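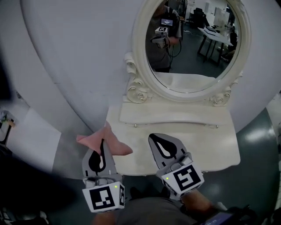
Surface wiping, May

We logged 400 cloth passes with the hand-held grippers this month, 70 of them on the vanity. A pink cloth bunched in one gripper is easy for a person to steer across a flat top. The trained arm managed 44 of its 70 tries at the same job without dropping the cloth or leaving a strip.

Still not working: folding the cloth over, and anything near the drawer knobs or the carved roses.

Dorota Olszewski is retraining on the new passes and will have results by Friday. Spending is on plan. Trestum has asked for shelves next, and we would like to finish tabletops first.

Eleri Mathias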